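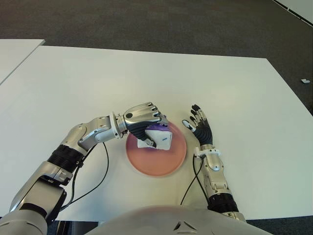
Dunmore Humanoid Club: Frequently Asked Questions

Updated 2019-05-17

Who can join?
Any student at Dunmore, from any grade. You don't need to know how to code or solder. Muthoni Mohamedi joined in January having never opened a terminal, and now she writes most of our grasping routines (and she's really good at it!).

What do you all work on?
Tabletop chores! Picking things up, putting them on a plate, passing them from one hand to the other. It sounds small until you try to get jointed silver fingers to close on something soft and crumpled. Soft stuff is our favorite problem right now, because it never sits the same way twice.

Do I get to run the robot myself?
Yes, and sooner than you'd think. New members start in the simulator, and after 10 logged hours there you can sign up for a turn on the real arms. Joyce Muli keeps the sign-up sheet.

When do you meet?
Tuesdays after last period until 6. In the weeks before a contest we add Saturday mornings, and those are a blast.

What's the Vasturport contest?
Our big event of the year. Each team gets 40 minutes to clear and set a table, and objects on the list are only announced that morning. Last year we scored 1,220 points, our first time over 1,000, and we yelled so loud the judges came over.

Does it cost anything?
Dues are $10 a semester. If that's a problem, talk to Mr. Szabó and he'll take care of it, no forms.

Do both hands have to work together?
Not yet. Most of our routines use one hand while the other stays open and out of the way. Hamisi Nzioka and Erasto Lyimo are building a two-handed fold, and they would love help.

What should I bring?
A laptop if you have one, and closed-toe shoes. Tie back long hair, and keep sleeves and lanyards away from the arms and the cables.

I missed the first meeting. Can I still come?
Please do! Walk in any Tuesday and ask for Joyce.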